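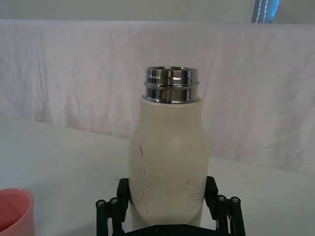
The bottle, lid off, marks and all

Can scuffs on a painted steel bottle be cleaned off, or am I scrubbing at bare metal?

Posted by Otar87

I have an off-white insulated bottle, the rounded sort that looks as if it ought to be left on a doorstep with the milk. It has a dark wavy scratch halfway up one side and a rash of little black specks lower down. Washing-up liquid has done nothing. My other half says buy a new one. I say it has survived six years of the Protthorpe bus and deserves better.

Second thing, while I'm here: what is the tidiest way to fill it? The neck is narrow and most of my squash ends up on the worktop.

Catrin Lougher
1,862 posts

Run a fingernail across the marks. If it catches, the paint has gone and no amount of elbow grease will bring it back. If it glides, try bicarb and a drop of water on a soft cloth, small circles, then rinse. Stay away from wire wool unless you want a much larger mark to write in about.

For filling, mix it in a plastic cup and bring the rim right up to the neck before you tip.
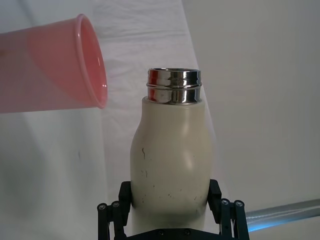 Photo: Otar87

Go slowly and stop just short of the threads, or the lid will squeeze the last inch down your sleeve. A thin cup you can pinch into a spout is better still.

Cadwaladr
948 posts

funnel

zevgate_6

Mine looks worse and I've stopped caring. I put a sticker over the big scratch in January — it peeled, so now I have a scratch and some glue. Does bicarb shift glue?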